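Casora logbooks - README

5 min read

Last updated: 10 March 2018

Transcribed pilot training logbooks from the old Prarnham airfield, plus the muster cards that go with them. Plain CSV. Put together for people working on biographies of naval and civilian fliers, but family history people use it too, fine by us.

Quick version: one row per flight, one file per logbook. Start with the index file. Don't open the remarks files in a spreadsheet first, it will mangle the dates.

What's in it

flights/ - one CSV per logbook, named by shelf mark
muster/ - station cards, typed from the Stockdale copies
remarks/ - instructor remarks, free text, own files
index.csv - which logbook goes with which card
notes.txt - odd pages, missing covers, water damage

Each logbook has up to 3,000 rows. Most are much shorter. A student who washed out early may have a single page and then blank paper.

Columns (flights)

date - as written. Not normalized. Some pilots wrote day first, some month first, a few switched halfway through
type - aircraft type as written, so the same trainer shows up under several spellings
tail - often blank
from, to - field names. "Local" left as is
dual, solo, night - hours in decimals
duty - as written, abbreviations NOT expanded
check - y if a second person read the line against the page 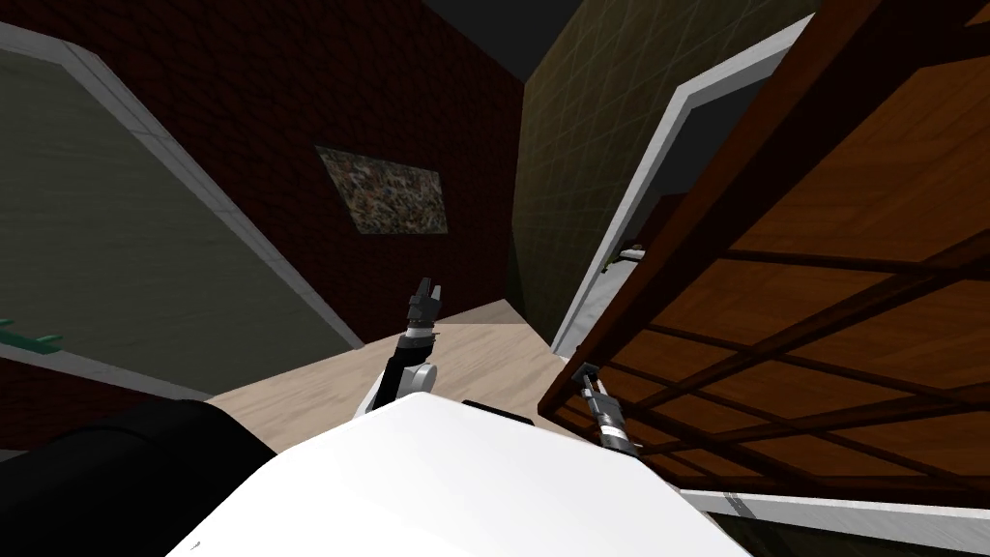 Arms and grippers, brick wall behind. Rendered.

Where it comes from

The logbooks were held at the Prarnham field office until it closed, then went to Histville in crates. Muster cards are from Stockdale. The Stockdale set is carbon copies, so where the carbon is faint we left [?] in the text. Please don't fill these in by guessing from the logbook. We tried that in version 8 and ended up giving one cadet another cadet's transfer to sea duty. Fixed in version 9.

Entries were typed by hand from the page. No OCR anywhere. Handwriting varies alot.

Matching people

Hardest part of the whole thing. The index links a logbook to a card only when at least 2 details agree - service number, birthplace, date of first solo, next of kin. Surname on its own never counts. Anything weaker goes in notes.txt as "maybe" and stays out of the index.

Ranks are the rank on that page. A man can be a midshipman on one line and an ensign a few lines later, both are right. Same with ships: the muster card may list a destroyer he had already left.

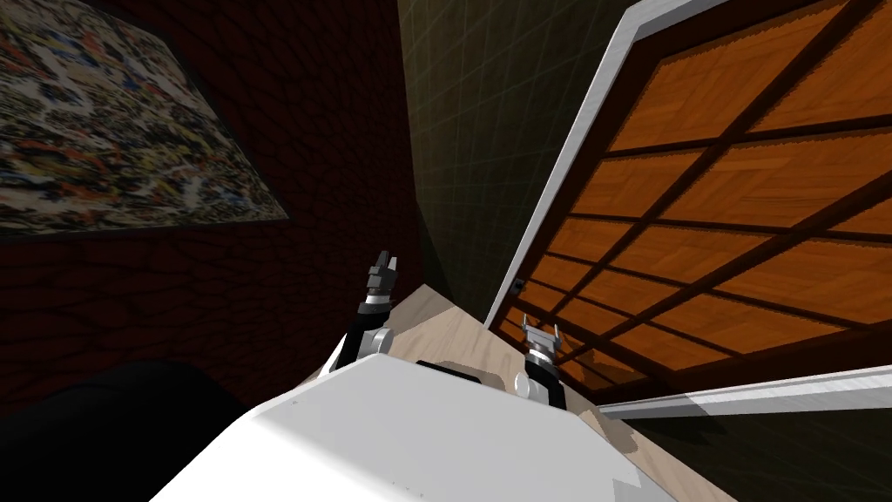

Prarnham, August

Second reading pass finished for the primary trainer books. The advanced books still have long unchecked stretches, look at the check column before you quote anything. Carrier qualification pages were done last and in a hurry. Totals at the foot of those pages are the pilot's own sums, and plenty of them are wrong. We kept the wrong sums. Column is called foot_total so it doesn't get mixed up with ours.

Known problems

- Hours carried forward get counted twice if you simply add up dual + solo. Drop rows where duty is "BF" first
- Link trainer time is mixed in with flight time in the older books
- Time zones: none. Local time at the departure field, we think
- Some remarks are unkind. Left in. Names of other students inside remarks are blanked
- muster/ has a stray column called x1, ignore it, will go away in the nxt version

Good for / not so good for

Good for: checking a claimed first solo, following a class through training, working out which field somebody was at in a given week. Not so good for: accident history. Accident pages were often pulled from the book before it was stored, so a gap proves nothing. Also not a full list of students. Books went home with people and stayed there.

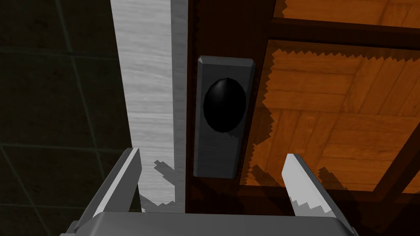

Black oval door knob on its gray backplate.

Using it

Free for research and family use. If you publish, cite as "Casora logbooks" with the version number and the shelf mark of the book. Shelf mark matters more than our row number - row numbers shift between versions, shelf marks don't.

Corrections: send shelf mark, page, line, and what you think it says. A scan or photo of your own copy helps a lot if the book is in your family. Corrections are batched, so it may be a while before yours shows up.

To do

- expand duty abbreviations in a seperate lookup table
- finish the advanced books
- field names to coordinates, maybe
- Histville has another crate, not opened yet

Contact: Casora logbooks, Histville | © Casora | Back to top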